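Open Day at the Gredell Salt Works, Altville
14/07/2018

The salt works at Altville opens its gates to the public one day a year, and the public responds by filling the parking lot before nine and complaining about it until noon. I left the car in a field run by the Grestach football club, paid for the privilege, and walked the rest of the way behind a family arguing over who had packed the sunscreen.

Gredell has been boiling brine on this site for 82 years. The tour starts in the pump house, where a man in a very clean hard hat explained that the water comes up from 719 feet down and is far saltier than the sea. A small boy asked if there were fish in it. There are no fish in it. The boy lost interest at once and I can't say I blamed him.

The pan hall is the reason to come. It's long, low and as hot as a laundromat in August, with 16 open pans steaming away under a timber roof that has gone white and furry with salt. You're asked to keep to the walkway. You're also asked not to lick the walls, on a printed sign, laminated, which suggests a history.
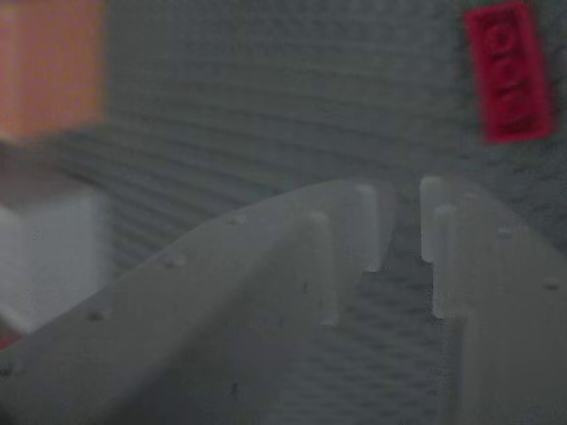
After the pans came the packing floor, which was switched off for the holiday crowd and so consisted of us looking respectfully at a conveyor belt. Our guide described what it would be doing if it were moving. He was good at it. I could nearly hear it.

Lunch was in the old stables, where the Hattar bakery had been let in to sell pretzels. I had two. They were excellent, and so salty that the lemonade stand next door, also Hattar, was doing a roaring trade. Somebody in that family understands business.

The gift shop sells salt. It sells smoked salt, pink salt, salt with rosemary and a salt-themed dish towel. I held out bravely until I saw the plain coarse stuff in cloth bags, and came home with more than one household can use before winter.

Entry is free, the tour takes 40 minutes, and the last group goes in at four. Wear shoes you don't care about. Mine have dried with a white line around the toes, and two rounds of polish haven't shifted it.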